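We use cookies to improve your experience on this site. By continuing to browse you accept our cookie policy. Accept | Manage settings

3.2 Task Design and Student Work Sessions

The battery task was assigned in the second half of the course, after each student team had completed the basic pick-and-place exercises. Teams worked with a two-arm station, referred to in the course materials as Wadar, and recorded demonstrations by teleoperation. The task calls for a small cylindrical battery to be brought to a handheld remote control and seated in its compartment. One arm steadies the remote while the other handles the battery. Teams were free to decide which arm took which role, and were required to state their choice in the session log before recording began.

The station was set on an ordinary tabletop with a strongly patterned surface. The instructors kept this surface for the whole term so that policies trained by different teams could be compared. Starting positions of the battery and the remote were varied between episodes according to a printed schedule. Figure 4 gives the view from a wrist camera with the battery well away from the second arm.
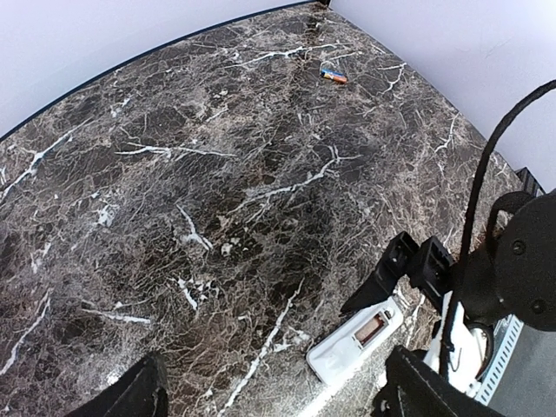
Figure 4. Wrist camera view of the battery task. The battery lies on its side near the top; a gripper of the second arm is beside the white handheld device at lower right.

Each team was asked to submit 60 accepted demonstrations. A demonstration was accepted if the battery was fully seated and neither object left the table during the episode. Across all teams, 2300 episodes were recorded and 406 were rejected under these rules. Most rejections followed from the battery rolling after first contact. Several teams responded by approaching along the long axis of the battery, and the course staff later added this advice to the Tekin handbook.

Accepted episodes were stored in the shared Groremis archive with the team's log sheet. Review took place on Monday, when two teams exchanged recordings and marked the start and end of each grasp. Disagreements were settled by the laboratory instructor, and the corrected marks were used in the training runs reported in Section 4.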